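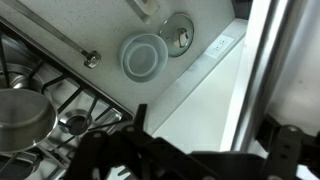 From the wrist camera: the stove, the lid, one white bowl inside the other.

So the pause was mine. I'll say that up front, since everyone who was at Nurnness that summer already knows it, and the people who weren't will have read it in the appendix under "operator-specific idle behavior," which is the nicest thing anyone has ever called me.

I should back up. Nurnness is a lab that looks like a kitchen (a real one, the gas works), on the second floor of a building in Skedberg that used to be an insurance office. I was hired in the spring to teach the arm. You stand off to the side with a pair of controllers, you do a chore through the arm, and the computer keeps everything: what the cameras saw, where each joint was, when the fingers closed. Lid to pan. Spoon to bowl. Open the cabinet, close the cabinet. Then you put it all back a little bit wrong, so it doesn't learn that spoons live in one spot, and you go again. We had 2000 of these by the end, and 200 of them were mine. The others came from people who were faster than me and didn't talk to the arm while they worked.

The program that learned from all this was called Niveo. It was good! I want to be fair to it. The first week we let it run on its own it got the lid onto the saucepan so gently that I clapped, and then had to explain the clapping noise on the audio.

The trouble was the cabinets. Ask it for the cabinet job and it would swing up in front of the doors, get its fingers lined up, and stop. It stayed there for 2 seconds, sometimes a hair more, like somebody who'd walked into the room and forgotten what they came for. Then it would reach for the handle as if nothing had happened.

It didn't do this with the spoon. It didn't do this with the lid. My boss wrote LAG? on the whiteboard and underlined it so hard the marker squeaked, and for most of August that was the question. We changed the network cable. We changed the graphics card. We ran it in the morning and in the evening. One of the students became convinced it was the arm's own shadow on the door, that it was seeing a dark thing where no dark thing had been and thinking it over, and I loved that idea so much I helped hang a bedsheet over the blind. It paused under the bedsheet too.

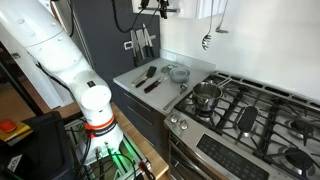

Spoon, spatula and saucepan set out, with the stop button on the left.

What finally cracked it was a method we'd borrowed from Peeters, the company two streets over that makes sorting machines and lets us use their conference room. They do this dull, wonderful thing when a machine picks up a bad habit. They don't poke at the machine. They go back to the pile it learned from, take out one person's share, train the whole thing again from nothing, and watch. Then they put that share back and take out the next person's. It takes forever. You name each version for whoever's missing, so for a week we had a row of Niveos on the server that were each labeled "without" somebody.

I was sure it'd be the student with the bedsheet theory. I had a sandwich riding on it.

Without the first person, it paused. Without the second, it paused. I'd gotten kind of used to it by then and would hold my breath along with it. Without the student, it paused, and I lost my sandwich.

Then they loaded the one without me. Up it went to the cabinet, fingers lined up, and straight onto the handle. No stop at all. They ran it again with the spoon and bowl moved, then again with the light off over the stove. My boss turned around in the chair very slowly, and I said, "Well, that's rude."

We pulled up my recordings that afternoon. If you've never watched yourself through a robot, I don't recommend it. There's no face or hands, only the arm being driven around by someone, and I still would have known me anywhere. I overshoot and then come back. I tap the counter before I pick things up, like I'm knocking. And every time I brought the arm up to the cabinets, every single time, it stopped and hung there.

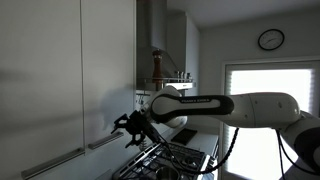
It took me longer than it took the others. They were guessing about grip and depth and whether I had trouble judging the handle from where I stood. I was looking at the clock.

You face it when you do the cabinets. For the other chores you're looking down at the counter, but for those doors you have to raise your head, and there it is on the back wall. My mother was in the hospital that spring, three time zones away, and the nurse on her floor would bring her the phone at 2. Not before, because of the doctor, and not much after, because she got tired and would fall asleep with the line open. So I checked. I'd get the arm up there and my eyes would go to the clock, and my hands would wait for my eyes, and then I'd go on and open the door.

I never noticed I was doing it. I'd have sworn to you I was working straight through.

And I kept on doing it, is the thing. She died in May. I went home, I came back, and I recorded another stretch of cabinets in June, and the stop is in those too, exactly as long. There wasn't any call by then. I asked to see the June ones by themselves and the student put them up and went to get coffee, which I thought was decent.

I told my boss some of this. Not the whole thing. I said I'd had a phone call I used to watch for. There was a talk about whether to cut my share out of the final set, and I said sure, cut it, I'm not proud. But it was the only set with the cabinets done left to right, and Niveo without me was faster and a little worse. It banged the handle. It came in too hot on the second door. So they split the difference and trimmed the stops out, snipped every one so the arm goes up and on in one piece, and left the rest of me in there. The tapping stayed. The tapping, they found, helps.

The report went up on the lab page on Aug 30, 2019, with a graph of all the "without" runs in a row, and mine is the one in the other color. The student asked if I wanted my name on it or just a letter, and I took the letter.

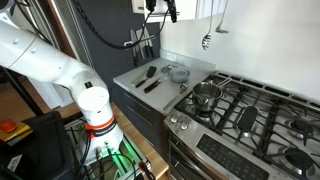 I still do resets two mornings a week. You move the spoon, you turn the pan handle a bit toward the wall, you check that the red button's where you can smack it, and you say go. They kept the old version on the server, the one with everything in it, because you're not supposed to throw away a baseline. It's in a folder with a long dull name and I know the name by heart.

Last week I was in early and I loaded it. I didn't record anything, so if anyone from the lab is reading, it won't be in the log. I gave it the cabinet job and went and stood over by the door frame with my coffee.

It came up off the counter, past the hood, and around to the doors, and it lined up its fingers and stopped. I looked at the clock. It was twenty past seven. Then it opened the cabinet, and I shut the door by hand and put the regular one back on before the others got in.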